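From the Kallio Street Neighbors newsletter, June

Getting Ready for the Long Walk

Well, it is that time again, and I have had so many people stop me outside the bakery to ask about the Long Walk that I thought I had better sit down and put it all in one place. If you are new to the neighborhood, the Long Walk is the one we do every summer from the old depot out to Dremley and back, 19 miles door to door, with a good long rest in the middle. It isn't a race and there is no prize. People go at the pace they like, they talk the whole way, and most of them come home a little sunburned and very pleased with themselves.

I did my first one the year I turned 65, after my sister-in-law talked me into it over a plate of dumplings, and I'll admit I had done almost nothing to prepare. I had walked to the mailbox and back. I figured that walking was walking. By the time we got to the creek crossing I was leaning on Hubert Gisler like a fence post, and he was kind enough to pretend he wanted to stop and look at the ducks. So everything I am going to tell you I learned the slow way, and you are welcome to it.

Start now if you haven't already. You don't need a plan with a chart on the refrigerator (though Telma Ledesma has one, in four colors, and I'm told it is a thing of beauty). Just go out most days for half an hour or so, and once a week go out for longer than you think you want to. The first couple of weeks feel like nothing is happening. Then one evening you climb the hill by the water tower while telling somebody a story, and you get to the top and you're still telling it! That is a very nice feeling, and I hope you all get to have it before the big day.

The early group has been meeting at the depot at six in the morning, and the evening group leaves at seven from the library steps. The evening crowd is chattier, and they tend to end up at Welis for lemonade, so bring a few dollars. The early crowd gets the birds and the cool air. Noémi Sárközi leads the early ones and she sets a brisk pace on the flat, but she always waits at the corners, and she knows every dog on the route by name.

Now, shoes. I get more questions about shoes than about anything else, and people do seem to want me to name a pair for them, which I really can't do, because your feet are yours. What I can say is to wear the ones you've already worn plenty. Every year somebody turns up in a brand new pair, all bright and stiff, and every year that same somebody is sitting on the wall at the halfway point with a heel like a ripe tomato. If you want new ones, buy them this week and wear them to the grocery store, wear them to do the dishes, wear them to your cousin's birthday. Shop late in the day if you can, when your feet have spread out a bit, and take along the socks you mean to walk in. Canvas is fine on the gravel stretch if the weather is dry and you're used to it. After rain I like something sturdier for the meadow, where the path goes to soup.

Socks deserve their own paragraph, so here they are. Two pairs: one on, one in your bag. Changing into dry socks at the halfway rest is the best part of the day for me, better than the sandwiches.

And then there is the matter of eating, where opinions run high. Dardo Gallardo swears by cold potatoes with salt. Constanza Urrutia makes an oat bar with raisins and orange peel that she has promised to bring again, and if you haven't tried one, get near the front of the line. I'm a plain fruit person myself. A banana at the second gate and another on the way home has carried me through every walk since that first sorry one, and they come in their own wrapper.

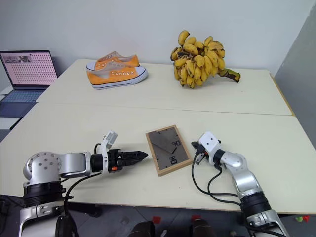 Whatever you settle on, try it on a practice walk first. A stomach can be very particular about what it will put up with at mile twelve, and you'd much rather find that out close to home. The same goes for those powdered drinks. Bring water in any case, more than you think you need, and fill up at the tap behind the Zutico garden center, where they have very kindly said we may come and go as we please so long as we shut the gate.

Sign-up sheets are on the board at the library, and there is one at the bakery too, next to the register. Please put down a phone number we can read (you know who you are), and tick the box if you would like a ride back from Dremley. There is no shame in the ride, and the seats fill up. If you'd like to help at the rest stop, we could still use someone with a folding table and someone who can slice melon without complaining.

Children are welcome with a grown-up, and dogs are welcome on a leash. If it pours we'll put it off a week, and if it only drizzles, we go. Come find me on the library steps any evening if you have a question I've forgotten. I'll be the one in the green hat, most likely talking.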